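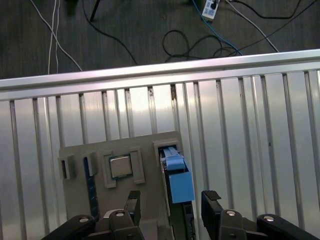 회색 출력 보드의 사각 소켓 틀에 CPU가 앉은 상태. 뒤쪽은 은색 골판 패널.

작업실 메모: 3D 프린트 보드로 하는 CPU·메모리 장착 연습

2022-02-24 | 글 Lorne Lemieux

PC 조립을 처음 하는 사람에게 실제 메인보드를 바로 주면 손상 위험이 크다. 소켓 핀이 한 번 휘면 복구에 시간이 들고, 슬롯 걸쇠가 부러지면 보드 전체를 교체해야 하는 경우도 있다. 출력물로 만든 모형 보드에서 자리 잡기와 누르는 방향을 먼저 익히면 부품 소모가 줄어든다. 아래는 Poston 작업실에서 모형 보드를 출력하고, 세우고, 관리하면서 정리한 항목이다. 전기적 동작은 다루지 않는다.

1. 보드 출력

판은 평평하고 무광으로 나오는 설정이 좋다. 광택이 있는 필라멘트는 조명이 반사되어 슬롯 입구의 깊이를 읽기 어렵다. 회색 PLA가 무난하다. 검은색은 홈과 바닥면이 구분되지 않고, 흰색은 손때가 빨리 보인다.

소켓 틀과 슬롯은 판과 한 몸으로 출력한다. 따로 출력해서 접착하면 반복해서 누를 때 접착면부터 벌어진다. 첫 층은 느리게 깔고, 넓은 판은 모서리 들뜸을 막기 위해 브림을 넓게 준다. 베드에서 뗄 때는 완전히 식힌 뒤에 뗀다. 온기가 남은 상태에서 스크레이퍼를 넣으면 판이 휘고, 휜 판은 세워 두었을 때 슬롯 간격이 눈에 띄게 틀어진다.

서포트가 들어간 슬롯 안쪽은 반드시 손질한다. 순서는 다음과 같다.

- 얇은 니퍼로 큰 서포트를 끊는다.
- 400방 사포를 얇은 자에 감아 홈 안쪽 벽만 문지른다. 입구 모서리는 건드리지 않는다.
- 마른 붓으로 가루를 턴다. 물로 씻었다면 하루 이상 말린 뒤에 쓴다.
- 부품을 한 번 끼워 보고, 걸리는 지점이 있으면 유성펜으로 표시한 다음 그 부분만 다시 간다.

벽 전체를 고르게 갈아내면 유격이 생겨 부품이 기울어진다. 걸리는 곳만 가는 편이 결과가 낫다.

2. CPU 자리

소켓 틀은 바닥면보다 높게 올려 두어야 한다. 틀이 낮으면 CPU가 옆으로 미끄러져 들어가는데, 실물에서는 해서는 안 되는 동작이라 나쁜 습관이 붙는다. 금속 덮개 둘레로 기판의 초록색 테두리가 가늘게 보이므로, 네 변의 테두리와 틀의 평행 여부를 보고 안착을 판단할 수 있다. 한쪽 변이 떠 있으면 누르지 말고 들어서 다시 놓는다.

연습용 CPU는 동작하지 않는 중고품이면 충분하다. 접점 면을 종이로 덮어 보관하고, 덮개 윗면의 서멀 페이스트 자국은 이소프로필알코올을 묻힌 천으로 닦는다. 남은 페이스트는 손가락에 묻어 슬롯 벽까지 옮겨 간다.

잡는 위치는 마주 보는 두 변이다. 모서리를 대각선으로 잡으면 내려놓는 순간 회전이 생긴다. 소켓 오른쪽에 높은 블록이 서 있는 배치에서는 손이 블록에 닿기 쉬우므로 위아래 변을 잡는 쪽이 여유가 있다.

3. 메모리 자리

메모리 모양의 가는 띠는 보드와 색이 분명히 달라야 한다. 회색 판에 짙은 파란색이면 끼워진 깊이를 옆에서 확인하기 쉽다. 실물 모듈로 연습할 때는 홈의 방향을 먼저 맞추고, 양 끝을 동시에 누른다. 한쪽을 먼저 넣고 다른 쪽을 누르는 방식은 모형에서는 들어가도 실물 슬롯에서는 접점에 무리가 간다.

힘의 크기를 말로 설명하기는 어렵다. 주방 저울 위에 스펀지를 얹고 눌러 가며 감을 잡게 하는 방법을 쓴다. 저울 숫자를 외울 필요는 없고, 일정한 속도로 힘이 올라가는지만 본다.

4. 걸쇠와 블록의 색

움직이는 부품과 고정된 부품은 색으로 나눈다. 판과 슬롯 몸체는 회색, 걸쇠와 블록은 하늘색으로 두면 어디를 만져도 되는지 설명이 짧아진다. 걸쇠 윗면에는 골을 넣는다. 매끈하면 손끝이 미끄러지고, 힘이 옆으로 빠져 경첩부가 먼저 상한다.

걸쇠는 PLA보다 PETG가 오래간다. Ernar 작업대에서 같은 모양을 두 재질로 출력해 비교했을 때 PLA 걸쇠는 23회째 여닫기에서 금이 갔고, PETG는 같은 횟수에서 변형이 보이지 않았다. 시료가 적으므로 참고만 한다. 걸쇠는 소모품으로 보고 여분을 같이 출력해 둔다.

5. 세워 두기

보드는 눕혀 쓰는 것이 보통이지만 세워 쓰는 연습도 필요하다. 케이스를 세운 상태로 부품을 갈아야 하는 경우가 있기 때문이다. 세울 때는 뒤에 단단한 면을 받친다. 세로 골이 있는 알루미늄 패널은 쉽게 휘지 않고 닦기도 편하다. 단점은 반사다. 조명을 정면에서 비추면 골마다 밝은 줄이 생겨 슬롯의 어두운 홈이 묻힌다. 조명은 옆에서 45도로 비추고, 그래도 눈이 부시면 패널에 무광 시트를 붙인다.

패널 위쪽 끝은 알루미늄 프로파일로 마감하면 손이 날카로운 단면에 닿지 않는다. 프로파일 홈에는 먼지와 출력물 부스러기가 잘 쌓인다. 좁은 브러시로 쓸어낸 뒤 진공청소기를 댄다. 압축 공기는 부스러기를 슬롯 안으로 밀어 넣으므로 쓰지 않는다.

6. 보관

PLA 판은 열에 약하다. 7월에 창가 선반에 올려 둔 판이 휘어서 버린 적이 있다. 보관 장소는 직사광선이 없고 실내 온도 35도를 넘지 않는 곳으로 정한다. 판을 벽에 비스듬히 기대어 오래 두는 것도 피한다. 눕혀서 보관하고, 위에 물건을 쌓지 않는다.

CPU는 보드에서 빼서 따로 보관한다. 소켓 틀에 끼운 채로 옮기면 세우는 순간 빠질 수 있다. 칸이 나뉜 부품함을 쓰고 칸마다 이름표를 붙인다. Felline 쪽에서는 부품 이름 대신 보드 위치를 적는데, 정리할 때는 이 방식이 더 빠르다.

7. 자주 생기는 문제

CPU가 틀에서 헐겁다: 틀 안쪽 벽에 얇은 종이테이프를 한 겹 붙인다. 두 겹부터는 모서리에서 접혀 올라온다.

메모리 띠가 끝까지 들어가지 않는다: 홈 바닥에 서포트 찌꺼기가 남은 경우가 대부분이다. 이쑤시개로 긁어 확인한다.

블록이 채널 안에서 뻑뻑하다: 블록 쪽을 간다. 채널을 갈면 되돌릴 수 없지만 블록은 다시 출력하면 된다.

판 가장자리의 돌출 브래킷이 부러진다: 속이 빈 형상은 벽 두께를 늘려 다시 출력한다. 임시로는 순간접착제로 붙이되, 접착제가 굳기 전에는 개구부 안쪽으로 흘러들지 않게 판을 눕혀 둔다.

출력 파일의 치수 변경 내역은 Poirier 공유 폴더에 판별로 정리되어 있다. 걸쇠만 바뀐 판은 보드를 다시 출력하지 않아도 호환된다.

마지막 업데이트: 4절 걸쇠 재질 비교, 7절 브래킷 항목 추가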